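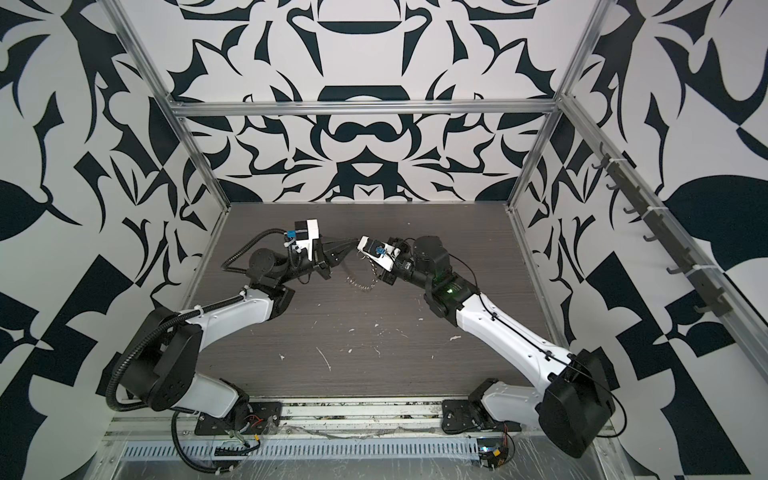
Subject: Re: Water meter readings and the shared supply at Sudasthorpe

Date: 8 January 2020

Replying to the list as a few of you asked me the same thing off it.

> The bill for the shared supply came before the new year and it is far higher than the last one. The meter at the lane end shows 1,096 and the one before that on my paperwork was 335. Is this one quarter or two? Also does anyone know where the stop tap is for the lower houses? I have lived here six years and have only ever found the one by the post box.

It is two quarters. The September reading was never taken, so the company put in an estimate and then corrected it in December. The estimate was too low and the bill you have now makes up the difference. If you look at the second page there is a line headed "adjustment" and that is the part which belongs to the summer.

That said, I still think the total is too high. Even over two quarters we have never used that much between us, and two of the houses stood empty for part of the autumn. I would like to rule out a leak before anyone pays.

The way to check is to have every house turn off at its own inside tap for an hour, late in the evening, and read the meter at the start and the end. If the small red dial moves while we are all off, the water is going somewhere between the lane and the houses. The pipe under the verge outside Birberg is the oldest stretch and it was patched the winter the road was dug up. I have no proof it has failed, but the grass there has stayed green and soft all through the cold weather.

On the stop taps, there are 4. The one by the post box turns off everything above the bend. The second is in the verge opposite Birberg, under a square iron lid which is usually buried in leaves. The third is inside the gate at Ulance, on the left, and it is stiff, so please don't force it with a long key. The last is at the bottom by the culvert and serves only the two lower houses. That is the one you want.

I rang Paiva, who did the patch, and they can come out with listening gear if we find the dial moving. They charge for the visit whether or not they find anything. If the leak is on our side of the meter the repair is ours to pay for, split equally under the old agreement. The company does give an allowance for lost water if the repair is done promptly and we send them the invoice. It has to be claimed on their form, and I have a blank copy.

Could each house reply with an evening next week when you can be off between ten and eleven? Please remember washing machines and dishwashers on timers, and anyone with a water softener should check it isn't set to run then. Outside taps need to be off too, including the trough in the paddock.

Don't pay the bill yet. I have asked for it to be put on hold and they have agreed to wait until the end of the month.

If anyone still has the plan of the pipe run that came with the deeds, please scan it or drop it through my door. Mine is missing the lower half.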